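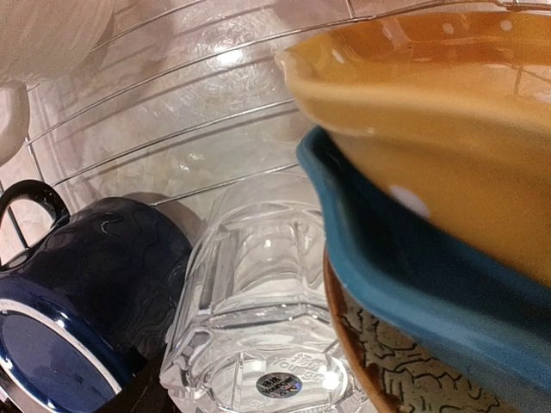
Yellow bowl with white dots over a teal one.

Kesero credit-line set, README

Kesero is a table of 3,223 pairs. Each pair is a picture as first published on a small site and the same picture as it turned up somewhere else, with whatever credit line was printed next to it. It was put together to check a claim made in the Drerley report, that most reused web pictures carry "adequate attribution." We doubted the claim then and we doubt it now, but please don't read this set as proof either way.

What's in it

One row per pair. Columns: source_page, reuse_page, credit_text, credit_match, license_stated, month_found. The pictures themselves are not included. We don't own them, and shipping a folder of other people's work with a data set on uncredited copying would be a bit much.

How pairs were found

Candidates came from Zein, a reverse image search tool, with the match score cut at 80. Below that the results were mostly junk. Above it they were still junk more often than Zein's own documentation suggests – crops of the same public building, stock pictures sold to both parties, press handouts. Every pair that stayed in was looked at by a person. Roughly 20 percent were looked at by a second person, and the two did not always agree.

credit_match takes 5 values: full, partial, wrong, none, unclear. "Partial" covers things like "Photo: Internet," which some people would call none. If you merge the two, say so.

What it can't tell you

Whether anybody broke the law. A missing credit is no proof of missing permission, since plenty of deals are made by email and never show on the page. The reverse holds too – a polite credit line is not a license, whatever the editor thinks.

It also can't tell you who copied first. source_page is the earliest copy Zein had indexed, and pages get re-dated all the time.

Known problems

Reuse pages behind a paywall are nearly absent.
license_stated was filled in from page footers and is often stale.
The November rows were collected after Starkach changed its caption template, so "none" is too high for that site.

Corrections

Send the row number and a link to a saved copy of the page. Rows removed at a site owner's request are listed in removed.txt, with no reason given.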